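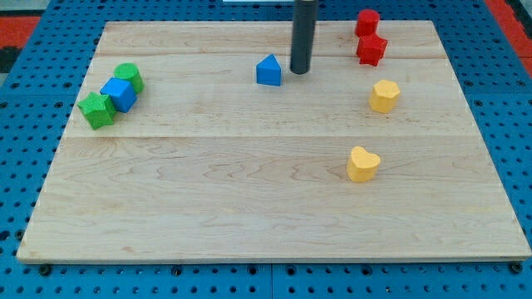 3. Setting up the launch and shift-assist modes

The Ilia module ships with both modes switched off. Leave them off until you have driven the car for a while with the stock settings. The sales sheet says launch mode makes every start faster. On cold tires, we doubt it.

3.1 Park on level ground, set the parking brake and put the lever in neutral.

3.2 Turn the ignition on without starting the engine. Hold the MODE button until the display shows 11. Other numbers mean the module has not found the clutch sensor; see section 5.

3.3 Pick a launch speed. The "Track" preset is optimistic for a street clutch. Start with "Low" and move up one step at a time, if you must.

3.4 Turn the ignition off and wait 24 seconds. Older copies of this guide say the wait is optional. Settings saved without it have a habit of disappearing.

Note: Shift-assist claims to learn your driving style. Rocío Trujillo at our Trovinham shop drove with it through March and could not tell a trained module from a new one. Treat the "Learning" light as decoration.

CAUTION: Do not make more than 3 launches in a row. Let the clutch cool before the next one. The module's heat estimate is only an estimate, and it will not smell the clutch for you.

Magaña flywheel kits need the adapter harness before step 3.2.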